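Fernamwood Bench Arms

The Fernamwood bench arms are a pair of small tabletop robot arms built in a shared workshop in Hemby. They were designed for handling light parts such as gears, spacers and printed brackets. The project began as a home build and moved to the workshop in April, when the second arm was added. Plans are kept under the project name Lavgate.

Design

Each arm is driven by hobby-grade servo motors and ends in a gripper with two fingers. The fingers can be swapped by removing 3 screws. The parts list gives a total cost of $1,258 for the pair, not counting tools or filament. Wiring follows the Spahić layout, in which each motor passes power and data on to the next one in the chain.

Part handling is practiced on a cloth-covered table. The cloth keeps small parts from sliding and cuts down on glare from overhead lights. Plastic spur gears are a common practice part, as they can be held by the rim or by the center hole.

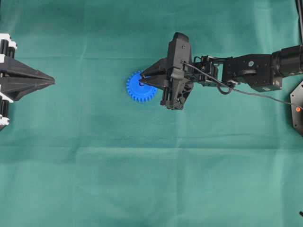
Can the arms be built without a machine shop?

Most of the parts can be made on a home 3D printer, and the rest are standard motors, screws and cables. A full set of printed parts takes roughly 43 hours.

Control

The arms run from a single desktop computer. An operator can move them by hand to record a motion, or send joint positions from a script. Recorded motions are saved as plain text files, and the project archive held 2,603 of them as of 2022-12-31. Playback is less accurate at full reach, where the shoulder joint sags slightly under load. A stiffer shoulder bracket is included in the later plans and fits both arms.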